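Section 4: Running the Washroom Demonstration for Visitors

Skemau Demonstration Kit, Host's Guide

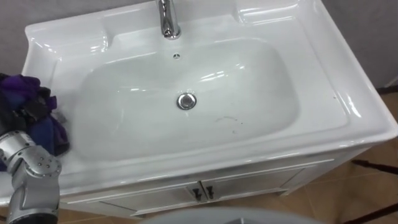 4.1 Before the doors open

We know you are eager to get to the fun part, and so are your visitors, but please give yourself a good hour for this section the first time you go through it. After two or three open days you will find it takes far less. If your first group arrives at 10:00, start here no later than 9:00.

1. Set the vanity against the back wall and check that it doesn't rock. Push down on each front corner of the countertop with the flat of your hand. If it moves, adjust the feet as shown in Section 2.

2. Park the base in front of the vanity and lock all the casters. The arm should be able to get to the far side of the basin without stretching out completely straight. If it can't, move the base closer and lock it again – please don't try to make up the difference in software.

3. Close both cabinet doors. The wiping routine doesn't use them, and a door that has drifted open an inch is very easy to miss from where you will be standing.

4. Check that the faucet is fully off and the basin is dry. The kit is meant for dry wiping only.

CAUTION: Never connect the demonstration vanity to a water supply. The wrist joint is not sealed.

5. Walk once around the whole area and look at the floor. Stand legs and cables tend to end up just where a visitor would like to put a foot. Slide stands back behind the barrier line and tape down any cable that crosses it.

4.2 Choosing and loading the cloth

A soft, dark cloth works best, partly because people at the back of the room can see it against a white sink. Purple and navy both show up nicely. Whatever you use, wash it once before the first day so it loses its stiffness.

6. Bunch the cloth loosely in your hand. There is no need to fold it, and a neatly folded cloth tends to slip out flat on the first stroke.

7. With the arm in HOLD, offer the bundle to the gripper and press Close on the tablet. Keep your fingers on the outer part of the cloth, well clear of the gripper, and let go once it has stopped moving.

8. Give the cloth a light tug. If it comes free, open the gripper and bunch up a little more fabric.

Note: It's fine for loose corners to hang over the side of the countertop or down over the wrist. If a corner hangs so low that it could catch on a caster, load the cloth again.

4.3 Preparing the basin

Visitors love to see a mark go away, so give them one! A few faint smudges on the front slope of the basin, a little to the right of the drain, are plenty. That spot is easy for the audience to see and comfortable for the arm to reach. Use the washable crayon from the kit and nothing greasy.

9. Make your marks, then step back behind the line and check that you can still see them.

10. Look for strong reflections. Glazed ceramic picks up every light in the ceiling, and a long bright highlight lying right across your marks can confuse the camera. Switching off one row of lights usually cures it.

4.4 Running the demonstration

11. Welcome your group and ask everyone to stay behind the line. At our own open day in Loltside we let 13 people in at a time, and we wouldn't go any higher in an ordinary-sized room.

12. Open Usero on the tablet and choose routine 1196, "Basin, short wipe." Set the speed limit to 500 for a public audience. Higher settings are for closed sessions only.

13. Say out loud that the arm is about to move, wait a moment, then press Start. Keep one hand by the stop button for the whole run, even while you are answering questions – and there will be questions.

CAUTION: If anyone crosses the line, press stop first and talk to them second.

If a smudge is left behind after the first pass, press Repeat. Guests don't mind this at all, and many of them find the second try more interesting than the first. After 4 passes, finish the job by hand and go on to the next group.

4.5 Between groups

Return the arm to HOLD, check the cloth for crayon, and shake it out or swap it if it looks tired. Look over the domed drain stopper as well. A wipe that runs a little deep can catch its rim, and if you notice this more than once, raise the wipe height by one step in the Javier settings menu (see Section 6.2).

For a Sunday open day, or any day with groups coming back to back, keep three clean cloths on hand and plug the tablet in whenever you stop for coffee.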